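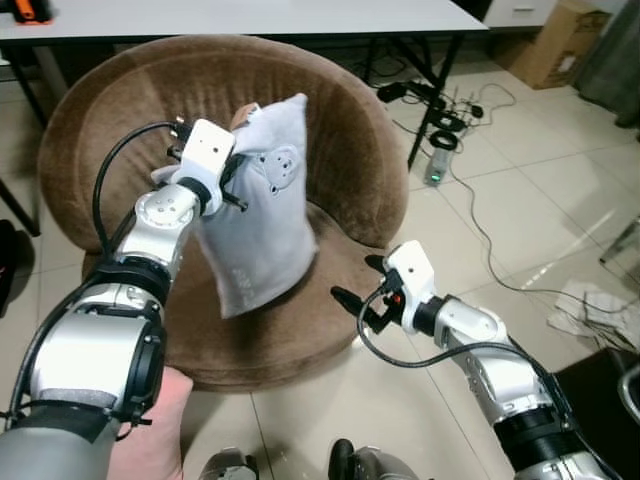

Aria Soft Goods Kit – README

Aria is the add-on kit Stenbridge sells for two-armed robots that have to handle things with no fixed shape: bags, cushions, covers, whatever lives on an armchair. We bought one in April. These notes cover the demo recordings we made with it and our opinion of the product, which you may skip if you are from Stenbridge.

What comes in the kit
- finger pads, black, 2 sets
- the Nekov grasp software, with a license for one machine
- a printed quick start guide that describes an earlier version of the Nekov grasp software

Contents of this release
Episodes: 1,766
Task families: 4 (lift from seat, place on seat, stand upright, regrasp)
Views: head, left wrist, right wrist
Kept after review: 71 percent
The other 29 percent are in the folder called rejected. Some are more educational than the good ones.
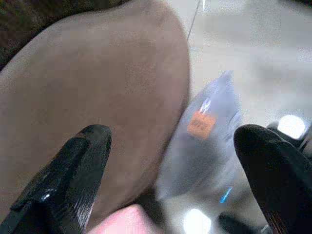 The wrist views are the main reason to download any of this. Stenbridge's brochure promises "clear sight of the target at all times," and the brochure was evidently shot somewhere with nicer lamps. Bright spots of glare turn up on the pale gray background, and thin plastic such as the translucent blue bag next to the big brown shape goes soft at the edges. Nekov's default filter throws out blurry views. We turned it off, and suggest you do the same before wondering where your data went.

Grasping
Fabric grasps are planned from the head view and finished from the wrist view. The planner likes corners. It will go for a corner even when a perfectly good middle is on offer, and for bags we have stopped arguing with it. Cushions are another matter: leave corner_bias at its default and you get a lot of rejected episodes. 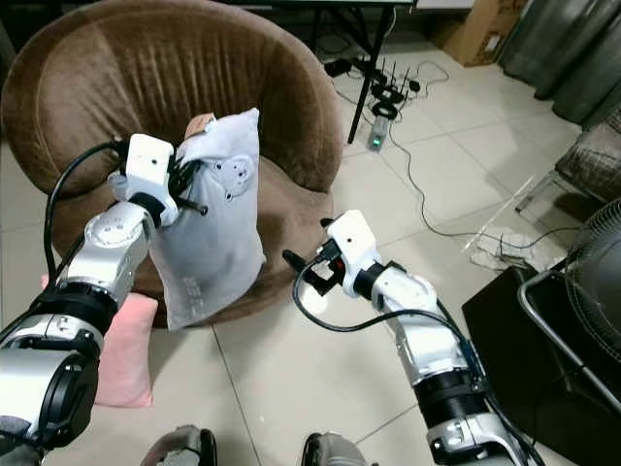 Left gripper on the upper corner of the bag, right gripper open.

The idle arm is set by the hold_free option. With hold_free on, it keeps its pose. With it off, Nekov sends it home between steps, by a route that suggests home is in another county. We leave it on.

Calibration
Run the wrist calibration after every pad change. The guide says once a month. The guide and our pads have never met.

We also tried the optional Garg mounting bracket, sold separately. It is a good bracket. It costs what a very good bracket would cost, and you can live without it.
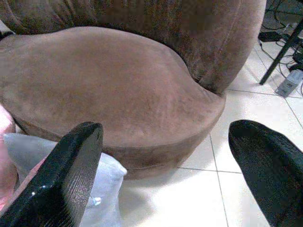

Plush upholstery deserves a warning of its own. The nap changes shade depending on which way it was last brushed, and the segmentation model takes this personally. Labels on the seat edge are the weakest in the set, so treat them as suggestions. Seat masks redone by hand are marked v2 in the index.

Known problems
- Head and wrist clocks drift apart on long episodes. Use sync.csv, and ignore the timestamps in the file names.
- "Regrasp" and "stand upright" overlap. Some episodes could sit in either, and we picked one.
- The Nekov exporter writes a settings file on exit, including when you tell it not to.

Would we buy it again? The pads, yes. The software, after an update – Stenbridge says one is coming, and has said so since April.

License: research use. Please keep this file with the data.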